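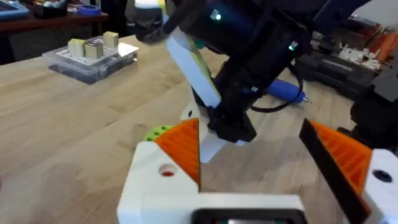
Frequently Asked Questions: Lake Cruises and Day Excursions

Last updated 2025-03-29

The answers below apply to all scheduled departures operated by Skimgate Lake Excursions from the Jenditz landing. Private charters are covered by a separate agreement.

When does the season begin?

Scheduled service begins in April and continues until the landing closes for winter. Early and late in the season the number of daily departures is reduced. The current timetable is posted at the ticket office and is also sent with each booking confirmation.

How do I reserve a seat?

Reservations may be made online, by telephone, or in person at the ticket office. Full payment is required at the time of booking. Seats are not assigned, and boarding takes place in order of arrival at the gate. Parties of nine or more must book through the group desk.

What is the difference between the Lashari and the Plillolex?

The Lashari is our larger vessel and operates the full circuit of the lake. She is licensed for 92 passengers and has an enclosed lower deck, an open upper deck, and a snack counter. The Plillolex is a smaller open boat used for the island crossing and for evening departures. She carries no food service, and passengers are advised to bring a warm layer in any month.

How early should I arrive?

Please be at the gate 20 minutes before departure. Unclaimed seats are released when boarding closes, and late arrivals are treated as cancellations on the day of travel.

Are the excursions accessible to wheelchair users?

The lower deck of the Lashari is reached by a level ramp and has an accessible restroom. The upper deck is reached by stairs only. The Plillolex is boarded by steps and cannot accommodate wheelchairs that do not fold. Please tell us about any mobility needs when you book.

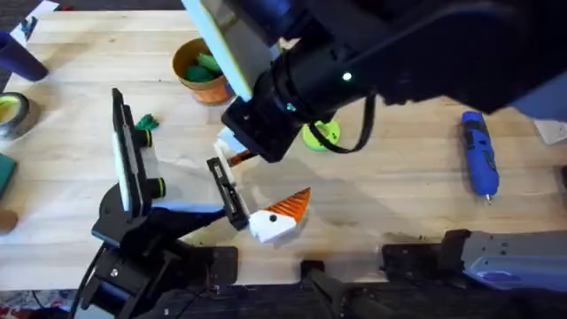 What happens if the weather is bad?

Excursions operate in rain. The captain may delay, shorten, or cancel a departure in the event of high wind, fog, or lightning, and the captain's decision is final. If we cancel a departure before boarding, passengers may choose a full refund or a transfer to another date in the same season.

Can I change or cancel my booking?

Bookings may be changed once without charge up to 48 hours before departure, subject to available seats. Cancellations made within the same period are refunded less a handling fee. No refund is due for cancellations made later than this.

Are pets allowed on board?

Dogs on a leash are welcome on the open deck of the Lashari. They are not permitted on the Plillolex. Service animals are accepted on all departures.

May I bring my own food and drinks?

Light snacks and non-alcoholic drinks may be brought on board. Glass containers and coolers are not allowed. Alcohol may be consumed only if it was purchased at the snack counter.

Where can I park?

Visitor parking is available on the upper lot, a walk of some 1160 feet from the gate. Spaces cannot be reserved. Passengers with a disability permit may use the marked spaces beside the ticket office. Motor coaches should set down at the turning circle and wait on the upper lot.

I left something on the boat. Whom should I contact?

Items found on board are held at the ticket office for 30 days. Please call the office at extension 2046 and have your booking reference ready. Items may be returned by mail at the owner's expense.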